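Measuring for trimmed cards: a talk with Styliani Liapis

Styliani Liapis checks vintage sports cards for alteration before they go to auction. She works for Ornamus, a consignment house that handles mostly basketball and hockey cards printed before the early 1980s. Her part of the process comes after intake and before photography, and its output is a single sheet per card with dimensions, edge notes and a pass, hold or return code.

The question she gets most is how a trimmed card can be told from one that left the factory small. "You start with the size, but size alone doesn't settle it," she said. "Cutting blades wore down and sheets shifted. A card can be short on one side and be completely original." She measures each card at three points on the width and three on the height. If the three readings on one axis disagree by more than her tolerance for that issue, the card is coded hold and goes under magnification.

The tolerance is set per issue. Liapis keeps a reference file of 793 cards, all from the same four print runs, which she has measured herself over several seasons. Most came from a single collection bought by Riaan Mathebula, who runs purchasing at Ornamus and agreed to leave the commons unsold so they could serve as a baseline. "Commons are better for this than stars. There was never a reason to trim a bench player."

Magnification comes next. A factory edge on older stock shows slight compression on the side where the blade entered and a faint burr on the side where it left. All four edges should have aged alike. "If three edges are toned and one is bright, I write that down before I measure anything else," she said. She works at low power first, then at 70 times for the fibers. Going higher does not help much with cardboard, in her view, as the depth of field becomes too shallow to follow an edge.

Lighting matters more than the lens. She uses a single lamp at a low angle and turns the card through a quarter turn at a time, keeping the lamp fixed. Pressed-out creases show up as a change in gloss along a line. Recolored borders are checked under ultraviolet, where later inks often respond differently from the printed black. She does not treat ultraviolet as proof on its own. Some original stocks contain brighteners and some do not, and within one run both can occur.

Humidity is the variable she would most like collectors to take seriously. Card stock takes up moisture across the grain, so a card stored in a basement can measure wider than the same card after a month in a dry room. Ornamus rests incoming lots for 25 hours before anything is measured. "One full day and an hour for unpacking," Liapis said. Cards in screw-down holders get longer, and she notes the holder type on the sheet. A card that has been under pressure for years may be thinner and slightly larger – a condition some buyers regard as alteration and others do not.

The readings go into Datex, the inventory system the firm adopted in January. Before that, Rostyslav Zhuravel kept them in a set of spreadsheets, one per sport, with different column orders. He wrote the import routine and still reviews the rows it rejects. Most rejections are caused by fractions entered as text. Liapis now records everything in hundredths of a millimeter and lets the software convert for the catalog.

Not every hold becomes a return. She described a hockey lot from a dealer called Moschos in which 100 cards measured short on the height. The readings were consistent from card to card, the edges matched under magnification, and two uncut strips from the same source gave the same spacing between crop marks. The lot was passed with a note. "The note is the important part. The buyer should see the number and decide."

On home testing her advice is narrow. A digital caliper with plastic jaws is adequate if it is zeroed each time and the card is kept in a thin sleeve, with the thickness of an empty sleeve subtracted. Stacking a suspect card against a known one and looking along the edges is quicker and catches most crude work. She advises against rulers of any kind, and against measuring from a scan unless the scanner has been checked on both axes with a printed scale.

She would not give a figure for how many cards she returns. It varies with the source, she said, and a figure without the source attached would be misread. Her current work is a second reference file, for basketball issues with rounded corners, where the corner radius has to be recorded as well as the two dimensions. She has the template drawn and is still deciding which print runs to include. 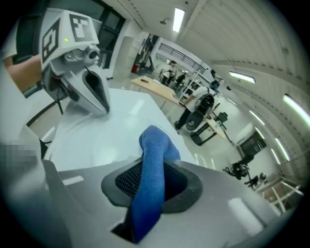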